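Kelau Open League – Season talk
Thread: Pad only from next season? Please read before you vote

aarne_k
Team manager, Keretti
Posted 20th February

Hello all. As you know the league wants to change the controller rule for the football cup. At the moment everybody can play with what he likes, pad or keyboard or a custom layout. The proposal is that from next season only standard pads are allowed, also in the online rounds. The vote is open for the clubs, one vote for each club, and I must send the answer of Keretti soon. I would like to hear the players first, also from other clubs.

My own opinion is that the rule is fair for the live final but too strict for the online rounds. We have 35 registered players in our club and I know that some of them have played on keyboard since they were kids. If we tell them to change in one summer, they will stop.

Aarne Kuusisto

lowblock_tomas
Lernero

I am in favor. In the live final everybody gets the same pad from the organizer, so why do we qualify people with a different tool than the one they must use at the end? Last season a keyboard player came to the final and lost his group games in a very sad way, you could see he was fighting with the pad and not with the opponent. It was not nice for him and it was not nice to watch.

Also the macros. I do not say that people cheat. But with a keyboard it is very difficult for a referee to check, and with a standard pad it is easy.

maham_b
Afridi

I don't agree with Tomás, sorry. The macro problem is a problem of checking. If the referees want to check, they can ask for a hand camera in the online rounds, many smaller leagues do this already. It costs little. Changing the device of every player so that the referee has less work is the wrong order, in my opinion.

And please think about players who can't hold a normal pad for a long time. I have tendon trouble in my right thumb. On keyboard I can play a full evening, on pad I have pain after two matches. The proposal has no exception for medical reasons, I read it twice.

lowblock_tomas
Lernero

Maham, the medical exception I support completely, it should be in the text. I thought it was there. But a hand camera for each match means that somebody must look at the recordings. Who? We had a protest last season that waited 20 days for an answer, and that was with only one recording to look at.

shahzad.awan
Afridi

Maham and I are in the same club and we do not have the same opinion, so our club vote will be interesting :)

I changed from keyboard to pad two years ago. The first weeks were terrible, I lost seven matches in a row against people I normally beat. After that it became normal. My advice for anyone who must change: play friendly matches only, do not look at your rank, and train passing before you train skill moves. The left stick is the real difficulty, on keyboard you have eight directions and suddenly you have all of them.

Small off topic, the club shirts arrived. The blue is a little more gray than I expected from the website but I like it.

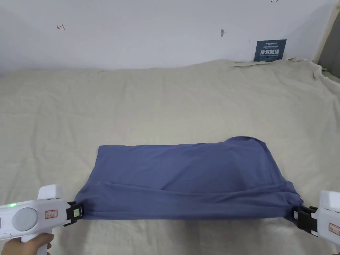
Slate blue, on the bed.

Anyone from Afridi who still wants one, write me a private message with the size. Large is finished.

maham_b
Afridi

Medium please. And my vote is still no.

mirani_sh
Referee group

I can answer two things, then I leave you to discuss.

First, the medical exception. It is in the appendix and not in the main text, so I understand that people don't find it. A player sends a short note from a doctor to the league before the season, and the league decides within 7 days. I will ask that this is moved to the main rules.

Second, the cameras. Tomás is right that we don't have the people for it. For the group stage we are four referees, and we also have jobs. If the clubs vote no, we will continue as now and check only after a protest. I prefer this to promising a control that we can't do.

Shabnam Mirani

aarne_k
Team manager, Keretti

Thank you Shabnam, this is useful. I had not seen the appendix either.

May I suggest a middle way? Pad only in the knockout rounds and the live final, free choice in the group stage, for one season. After that we look at how many keyboard players qualified and vote again. Keretti could say yes to that.

lowblock_tomas
Lernero

I don't love it. A player can still go through the group on keyboard and then must change for the most important match of his season – it is the same problem I described, only one round earlier. But he would at least know it from the beginning. I will bring it to our meeting.

shahzad.awan
Afridi

For me it is OK. Can an amendment still be added when the vote is already open?

mirani_sh
Referee group

Yes, if two clubs ask for it in writing. Send it to the league address and not in this thread, please.

aarne_k
Team manager, Keretti

I will write mine tonight. Shahzad, can Afridi be the second one?

maham_b
Afridi

He must ask us first!

shahzad.awan
Afridi

I have put it in the club chat now. Maham, your medium is reserved.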